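# Repair evening in January draws a full room

The computer repair evening of Dakeck had its first meeting of the year in January, and every chair was taken before seven o'clock. The subject was the processor: how to take it out of an old desktop computer, how to hold it and how to put it back into its socket.

Dakeck is a small club for people who want to keep their computers longer. It meets in the back hall of the Watura building, next to the Mazza bakery. Teun Bakker started the club together with Karlijn Vanhove, and they still prepare the tables and the tools themselves.

"People are not afraid of the memory or the hard disk any more," said Mr Bakker. "But the processor, this they don't want to touch. So we decided to give it a whole evening."

The main rule of the evening was simple – hold the chip only by its sides. The metal cover on top may be touched if necessary, but the underside should stay clean, and no finger should come near the contacts.
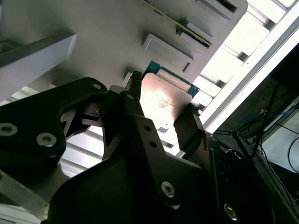 Mr Bakker also asked the visitors to take off their woollen jumpers before they started, and to touch a bare metal part of the case first, so that static electricity could do no harm. He had put a box with wrist straps at the door for those who wanted to be extra careful.

Godelieve Van der Linden came with a computer from her late brother's office. She had never opened one before. "I expected that everything would be glued or soldered," she said. "I learned that you lift a small lever and the processor is free. I was almost disappointed that it was so easy!"

The work was done in groups of four, with one club member in each group. Every computer was laid on its side with the side panel off, and the plugs were out of the wall. Jelle Postma explained the socket. On many desktop computers of this kind, he said, the thin pins are in the socket and not on the chip, and a bent pin can mean that the whole board is lost. He advised to let the chip come down straight, by its own weight, and never to push or to slide it.
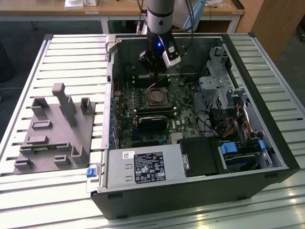 Can an empty socket be left open for a while? For a few minutes it is no problem, but if the computer has to wait until the next day, the socket should get its plastic cover or be closed in another way against dust.

New thermal paste was the last part of the evening. Benedek Halász showed how to clean away the old paste with a soft cloth and a little alcohol, and how much of the new one is needed. A drop like a pea is enough, he told the visitors, and several of them admitted that they had always used far more.

The next evening will be about power supplies, again in the Watura building, and starts at 6 pm. There is place for over 10 visitors. Who wants to bring a computer should write to Ms Vanhove first, because the hall has only six tables. Coffee costs 2 euros, and the Sundaner bicycle shop across the street lets visitors use its parking places after closing time.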